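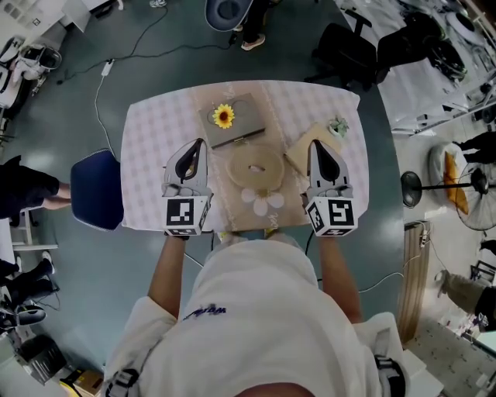 Tiltisari Tables – README

Version 2, last changed 19/08/2026
Maintainer: Valentin Hubmann
Questions about the workplace part: Iwona Pietrzak

What is in this data set

Tiltisari Tables contains 2,705 recordings of small table tasks, made by the employees of Pretano with hand-held grippers. Pretano prepares and decorates tables for family parties, small hotels and waiting rooms. The recordings are used to train an arm which shall later take over a part of the preparation in the workroom. The arm itself is not in the recordings. A person holds one gripper in each hand and does the task at a table, and the positions of the grippers are calculated afterwards from the square markers on the cubes.

The tasks are the ones people do in the workroom every day: putting a placemat in the middle of a runner, moving a box, laying a flower on a box, straightening a board, moving a small plant to the corner of the table. Cloths and runners are put on the table by hand before the recording starts. Folding of textiles is not included. We tried it in July and the results were too poor to publish.

Each recording has a video, the path of both grippers, the opening width of both grippers and one line of text with the task. The line was written by the person who did the recording, and we did not correct the style. Some lines are in very short form ("mat to middle").

Who recorded

33 employees took part. All of them work in preparation, packing or returns. Participation was during paid hours and could be stopped at any time without giving a reason. Three people stopped, and their recordings were deleted at their wish. They are not counted in the number above.

Names are not part of the data. The recorder number is assigned new for each session, so that nobody can compare how fast one colleague works over several weeks. This was a condition from the staff side, brought in by Iwona Pietrzak, and we find it correct. It has one disadvantage for research: you can not make a split by person. Please do not try to rebuild the identities from hands, clothes or voice. The sound is removed.

The recordings were made in a shared room where other people also work. Legs, shoes and parts of the furniture are often visible at the sides. Faces are blurred where they appear. If you find one which we missed, write to Valentin Hubmann with the recording number and it will be replaced.

What changes in the work

We include this section because users of the first version asked what the data is for, and because the employees wanted it to be written down.

The first planned use is the repeated setup, where the same table has to be prepared many times for one customer. Until now two people share this work, and in the busy weeks it takes most of the morning. With the arm, one person will put on the cloth and the runner, start the program and check the result. The other person goes to returns, where we have been short of hands for a long time. No position is removed before the end of the trial. What happens after it is not decided, and this document can not promise it.

Not everybody is happy with the plan. Veronika Steiner, who has trained most of the new colleagues in preparation, wrote in the feedback round: "I can show a gripper where the mat goes. I can not show it when a table looks wrong." Several others answered in a similar direction. The decorated tables for family parties therefore stay with people, and the recordings with flowers are only used for placing single pieces at a given position.

Other comments were more practical. The grippers become heavy after a while – the wrist is tired before the shoulder. After these comments the sessions were made shorter, with a pause that is counted as working time. Hélène Caron also asked that recording should not be ordered as an extra task on top of a full shift. It is now a line of its own in the shift plan.

Files

recordings/ – one folder per recording
tasks.txt – all task lines, as written
split_test.txt – the 574 recordings we keep for testing
removed.txt – numbers which are no longer valid, without a reason given

Known problems

When the forearm covers a marker cube, the path has gaps. We fill only short gaps and mark them in the file.
The lengths of the recordings are very different. Experienced colleagues often correct an object a second time, also when it is already well placed. We left these corrections in.
Left-handed people are few. A model trained on this data will probably prefer the right gripper.
Recordings from the first week have a wrong opening width for the left gripper. Use them for the path only.

Conditions of use

Research and teaching are free. Use for measuring the performance of employees is not permitted, at Pretano or at any other workplace. For commercial use please ask Ottilie Oberholzer before you download the files.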